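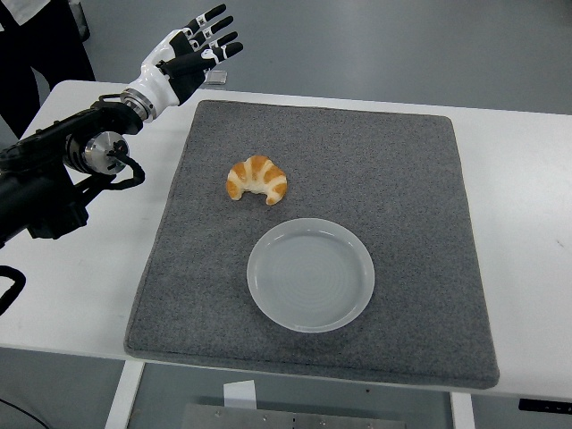
A croissant, a plate and an open hand on the test table at Clelbridge.

Home Our software People Join us Contact
4 min read

About us

Dimaculangan is a small software company in Clelbridge, and we write the part of a robot's thinking that sits between seeing a thing and taking hold of it. We don't build arms or hands. Other people do that very well, and we are grateful to them, as it leaves us free to worry about the questions we like best: what is on the table, which bit of it should be touched, and how the arm ought to get there without knocking anything else along the way.

The company was started by Abelardo Ojeda, who had spent a good many years writing motion planners for packing lines over in Claton and had grown a little tired of boxes. Boxes are kind to a planner. They have flat sides and they stay the shape they were when you last looked. Abelardo wanted to work on the sort of things people keep in their kitchens — bread, dishes, tea towels, soft fruit — and he took a room above a bicycle shop to do it in. We have moved since then, to a proper ground floor with a smooth floor and a great deal more space, though a few of us still miss the smell of chain oil.

What we make

Our main product is called Undley, and it is a planning and control package for robots with fingers. It takes in what the head camera sees, works out the outline of each object and offers the arm a list of grasps, best first. A croissant is a lovely test for this, with its curve and its two tips and the gap in between. A planner that only knows about middles will aim for the middle, where there is no pastry at all! Plates bring a different sort of trouble, being low and round and shiny, and a good deal of our perception code is there to stop a bright reflection on a rim being taken for an edge.

Undley comes with a replay tool, which we wrote for ourselves and were then talked into sharing. It lets you step back through any attempt and see what the planner believed at each moment, next to what the camera was showing. We keep a library of 891 recorded attempts for checking new releases, and no change goes out until it has been run against every one of them. It takes most of an evening, so we tend to set it going at half past five and read the results over breakfast.

How we work

There are 3 teams, for perception, planning and tooling, but the walls between them are thin and everyone takes a turn at the table. We feel quite strongly about that. It is easy to write a tidy piece of code at a desk and believe in it, and a morning spent beside the arm will usually change your mind about something. New starters get their first table session in their first week, whatever they have been hired to do, and the notes they write afterwards are often the most useful ones we get.

Visiting and joining

We hold an open afternoon every April, with demonstrations from two o'clock and far too much cake, and last time we had almost 80 visitors through the door. Schools and colleges are very welcome, and so are people who simply like robots.

If you would like to work with us, or try Undley on an arm of your own, please write to us through the contact page. Abelardo still reads all the messages himself, and he does like a long one.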